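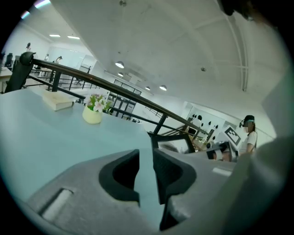

Yichen Yuan wrote in after the last edition to say that a desk beside a stair rail wants its own page in this guide, as things do roll, and a pencil going down a flight of stairs makes a surprising racket. We quite agreed, so do take your time over this part before you put anything on your Molora table.

Setting out the tabletop

1. Wipe the top with a soft, barely damp cloth and let it dry fully.

2. Put your heavier flat things down first. A closed book is a lovely steady start, and it can lie wherever your elbow doesn't want to be.

3. Add one small plant, if you like a bit of green - artificial ones are perfectly welcome, and kinder to the surface. Choose a pot with a broad base and keep it at least 385 mm from any edge that faces the stairs.

4. Bring the chair in last. Push it back and turn it once all the way round, slowly, to be sure the high back clears the handrail.

Note: If your pot holds a living plant, stand it on a saucer and tip away any water left after two hours.

Caution: Never hang bags or cables over the railing, and please don't lean the tabletop against it while you fit the legs. The larger top is 1,540 mm long and needs two people to turn it near a stairway.

Check the four leg bolts again in September, when the heating comes back on.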